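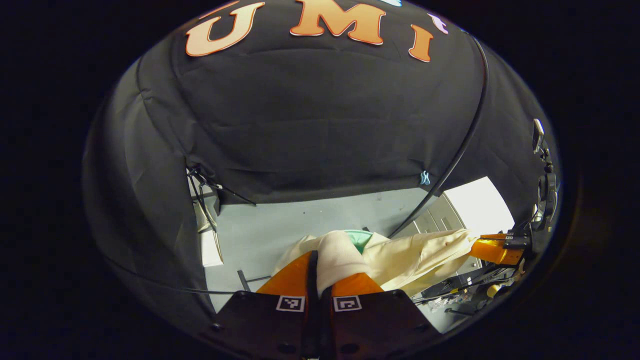 幕布前的夹衣演示，橙色夹指，米色衣物

首页 笔记 设备 耗材 开放日 检索

2025年6月25日　记录：Shahnaz Miah

开放日当天的工作台记录，给自己和组里看。正式小结由 Mohit Tyagi 写，这里只记现场情况和要改的东西。

上午先搭场地。幕布是黑布，上面缝了大字母，橙色的 U、M、I 在参观位置能认出来。布太重，左边用夹具和绳子收住，中间往下坠，拉了两次还是有褶。Dinesh Siriwardena 觉得够用，Unathi Nkuna 想熨一下，最后没熨。下次把布提前一天挂起来，让它自己垂一晚。

标记先检查。手持夹爪本体上左右各一块黑白方形标记，左边那块的边角上周有点翘，今早换了新的，换完重新标定。标定残差比上次小一点，数值在共享表里，不重抄。右边那块没动。提醒：换标记以后一定要重启跟踪程序，只点“刷新”读到的还是旧外参。今天我忘了一次，空跑了几分钟才发现。

来的人分两拨。第一拨是 Lallent 的采购和工艺，第二拨是学生加几位散客。签到表上登记将近200人，比报名少，下午那场雨可能有影响。门口发的说明单印了400份，剩下的收在文件柜第二层，July 那场接着用，背面的联系邮箱要先改，现在印的是旧的。

演示内容按 Jui-lin Chang 排的顺序：

一、手持夹爪单手抓取，讲夹指开合和行程。
二、两个夹爪配合，拉平一件软衣物。
三、回放采到的轨迹，在屏幕上看。
四、提问，愿意的人可以上手。

第一段没什么问题。夹指用的是 Grirketti 的新一批，橙色，比旧的黑色那批硬。好处是夹厚料时不往外张，坏处是薄料容易打滑，尤其单层的棉布。有个做服装的参观者问能不能夹真丝，我说没试过。散场以后 Dinesh 拿自己的领巾试了一下，夹得住，一拉就滑。只试了一次，不算结论。

第二段出的状况最多。衣物用米色那件，软，没有硬边。右边的夹爪先咬住一端，左手这只再去找另一端，难点在第二次抓。布堆在一起的时候，操作员自己都分不清手里是一层还是两层。上午第一轮抓多了，把底下一层一起带起来，拉不平，放下重来。Unathi 建议先抖一下再抓，第二轮照做，好一些。抖的动作要记进操作说明，同时要写明幅度，她手腕抖得小，我抖得大，我抖的时候跟踪丢了一小段。

丢跟踪这件事单独说。回放里能看出来，夹爪转到侧面，标记对着相机的角度太斜，检测就断。丢的时间不长，插值能补上，但开合量在那一段也跟着跳。Mohit 的意见是数据里直接标掉，不要补。我倾向补位姿、不补开合。没有定，周会上再说。

第三段回放，原计划放完整条，实际只放了一半。投影那台机器打开 Bandara 的目录很慢，估计是缩略图全在现算。目录里现有1,031条演示，一次全列出来就卡。后来 Jui-lin 改成只列最近的几条，马上就正常了。以后给外人看的时候都用精简目录，原目录别在投影上开。她改的脚本放在工具文件夹里，文件名前面加了 demo。

Lallent 的工艺问了一个比较具体的问题：要多少条才够训练一个折衣动作。Dinesh 回答说看衣物种类和起始状态，我们内部的目标是每类1,000条，这个数目前还没有验证过，只是排期用的。对方记下来了。回头发邮件的时候要把“没有验证过”这几个字写清楚，免得变成承诺。

对方还问了几件事，按记得的写：

夹爪能不能左右手互换。能，夹指不对称，换手以后要在配置里对调，宽的那根始终在同一侧。今天没有演示换手。

连续拿多久会累。我的感觉是半小时以上手腕就开始酸，Unathi 说她可以更久。重量主要在前面，后面的线又往下坠，两边都不舒服。Gisum 那边有一款轻一点的底座，要了报价，还没回。

线能不能去掉。暂时不能，无线版延迟不稳定，先不考虑。

衣服脏了、湿了行不行。没做过湿的。

第四段让人上手，这次放开得比上次多。大家拿到夹爪的第一反应都是用力捏，捏到底才去碰布。应该反过来，先张开，靠上去，再慢慢合。讲了很多遍，不如在地上贴个起始位置，让人先站对，再伸手。站得太近的人胳膊肘是弯死的，根本转不动。贴条这件事归我，用哑光的，反光的会影响检测。

有一位年纪比较大的参观者做得特别稳，问了才知道以前打版。她抓布之前先用夹指尖把折边挑开一点，再合上，一次就是单层。我请她又做了一遍，录下来了，征得同意，名字没有登记。这个动作值得单独采一组，和抖布的做法比一下哪个成功率高。Unathi 愿意学，下周先练，练熟了再开始记数据。

设备情况。右侧支架下午松过一次，拧紧后没有再松，但是螺丝的漆线已经错开，需要补螺纹胶。地上的线太乱，右边那一片尤其乱，有人差点踩到。线槽早就买了，一直没装，July 之前装完，Mohit 负责。屏幕支座角度偏低，操作员要低头看，抬高一格。

时间安排也有点紧。每轮之间留的空档不够整理衣物，后面几轮是直接从上一轮的状态开始的，所以起始状态不统一。这些轨迹如果要进训练集，必须加标签“开放日”，默认不参与统计。我已经在上传页面加了备注，标签本身还没打，Jui-lin 明早处理。

收场时清点：两只手持夹爪都在，备用夹指少一副，可能在 Dinesh 包里，已经问了，等回复。米色那件单独装袋，不要和采集用的衣物混放，它被太多人拉过，领口有点变形。幕布没拆，明天上午还有一组内部采集，用同样的背景。

待办：
- 标记更换后重启跟踪程序，写进开机检查表（我）
- 抖布幅度写进操作说明，附一段短视频（Unathi）
- 挑边抓法单独采一组，先定起始状态（Unathi、我）
- 投影机只开精简目录（Jui-lin）
- 给 Lallent 回信，条数的说法先给 Dinesh 看过再发（Mohit）
- 右侧支架补螺纹胶，装线槽（Mohit）
- 说明单背面邮箱更正（我）
- 催 Gisum 报价（Dinesh）

晚上补记：备用夹指找到了，在工具车下层，和旧的黑色那批放在一个盒子里。两种尺寸一样，硬度不同，混装很容易拿错，盒子已经分开，贴了标签。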